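Folding on the bed vs. folding on a table

osora_flats
Moved into a smaller place in June and lost my laundry table. Everyone keeps telling me to fold on the bed. I've tried it for a month and I don't see the appeal. Shirts come out crooked and I end up sleeping next to a pile. Am I missing some trick?

wenska70
No trick. Bed is the right height, it's free, and you can't go to sleep until the job's done. That last part is the whole point.

osora_flats
You can absolutely go to sleep. You push the pile to the other side.

panyasiri
Agree with OP. A mattress gives when you press on it, so you never get a hard crease. I bought a 39 inch board at the flea market in Skikville, lay it across the bed, fold on that, slide it behind the door after. People will say it's overkill. Their T-shirts look like mine used to.

wenska70
A board for T-shirts. OK.

panyasiri
Do you want to see my drawers or not

dustbin1112
I doubt the surface matters much. What slows people down is dumping the entire load in one heap and digging. Sort first. Pants, tops, socks, then fold. I've been saying this for around 3000 posts and I still see folks pulling one sock at a time out of a mountain.

osora_flats
Sorting takes me longer than folding does. I timed it once and gave up on sorting.

dustbin1112
Timed it once, with how much laundry? One load proves nothing.
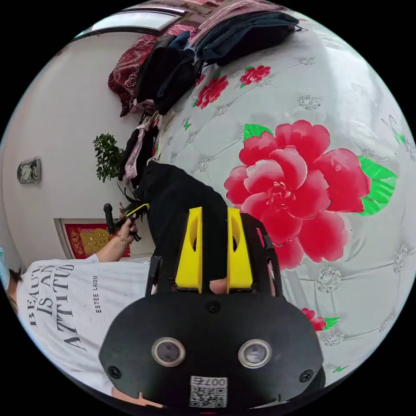 Dark clothes are where I lose patience with the bed method. Black shows every bit of lint, and half of what I own is black. At least on a white quilted mattress with big red peonies you can see the edges of a black garment and tell if it's lying straight, which I can't do on my navy blanket. The heap up at the top end is the part I'd argue with. Something always slides down into whatever you're folding.

wenska70
So strip the bed on laundry day and fold on the bare mattress. Problem solved.

osora_flats
Then I have to make the bed as well. You're adding chores.

panyasiri
Also the quilting. Those little dips catch sleeves. Board!

wenska70
Never had a sleeve caught by a mattress in my life.

dustbin1112
Same, I'm not buying that one. But I'd keep the heap in a basket on the floor and only bring up one kind of thing at a time.

osora_flats
Fine, I'll try the basket with the next load. Not sorting the socks though.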